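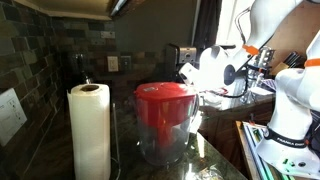 *A water pitcher and a roll of paper towels on a granite counter.*

# The Job Trial Day Is Broken, and I Helped Break It

I have run 99 paid trial days. I know the number because I had to go back through the invoices last September, when our finance person at Tukesix wanted to know what "candidate day, misc." meant and why it kept showing up.

If you haven't come across one, a trial day is when you bring somebody in near the end of a hiring process, pay them for their time, and work next to them on something close to the real job. Software companies love them. I loved them! I pushed for them at Wistel when I was a brand new team lead, and I pushed for them again at Tukesix, and for years I told anyone who would stand still that it was the only part of hiring I trusted.

I've gone off them a bit. Let me tell you how.

The first thing that bothered me was the people who said no. We'd get a terrific developer through two interviews, everyone happy, and then the email would come back: sorry, I can't get a weekday off. For a long time I read that as a lack of interest (I'm not proud of this). Then I changed jobs myself and had to burn a vacation day on a trial at Musto, a small logistics software shop, and the penny dropped. I had a kid in daycare and a boss who noticed things. I spent the whole morning worried that my phone would ring.

And I was bad that day. Really bad! I couldn't get their project to build until after lunch. I called a function by the wrong name in front of four people. By three o'clock I was fixing a date picker with my ears burning, and I remember thinking that if I'd been on the other side of the table I wouldn't have hired me either. They didn't.

So what was I measuring, all those years? Partly skill, sure. But a lot of it was who could walk into a strange office and be cheerful while their laptop misbehaved. Some very good engineers are quiet for their first month. A day tells you very little about them.

When I got back to hiring, we cut the thing down to a 2-hour session. The candidate picks the slot, evenings included, and we send the code ahead of time with everything already set up. We picked a dull little bug from our own backlog, one in the export screen that Santoso (our oldest customer, and our fussiest) had complained about for ages. The whole file is 261 lines long. You can read it over a sandwich.

I also stopped letting the entire team wander in. Two people sit in, always the same two for a given role, and they write their notes separately before they talk. That last part was harder to enforce than I expected - engineers come out of a session dying to compare opinions, and I've had to stand in the hallway and shoo them back to their desks.

We still pay. Candidates get a flat $2,000 if we ask them for a full week of contract work, which we do once in a while for senior roles, and a smaller hourly rate for the short session. I've had other managers tell me paying for two hours is silly. Maybe so, but it makes us careful about who we invite and it gets the request out of the favor category.

Do I miss the long days? Sometimes. Lunch was useful, and I mean useful to the candidate, who got to hear how people on the team talked to each other when they weren't performing. We now offer that separately, after the offer goes out, with no manager in the room. One person came to a Thursday lunch, asked a lot of questions about our on-call schedule, and turned us down the next morning. I was annoyed for a week. Then I went and fixed the on-call schedule.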